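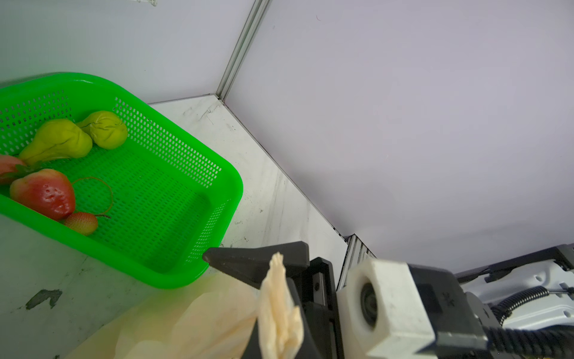
Our play shop opened in January in the back room of the Koval toy library, and the fruit stall is the part that gets used most. All the stock is artificial. The green basket with the holes in its sides is where the fruit is kept between customers — pears and strawberries in it, the biggest strawberry still with its green leaves on. Children over two can serve or shop, and most want to do both.

We ask families to save their carrier bags for us. Thin ones are fine, creased ones too, printed or plain. They are for the shop table only and an adult should be next to any child who is using one.

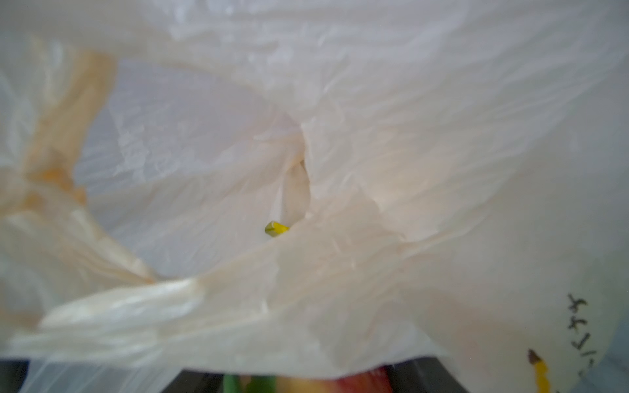 Bags go back on the hook by the till at the end of each turn, and the fruit is tipped out first. Please check the corners, as small pieces get left behind in the folds. The spare fruit came from Drikham and is kept in the tall cupboard.

The shop is open until 6 in the evening. More pictures from the Koval rooms will be added to the gallery in spring.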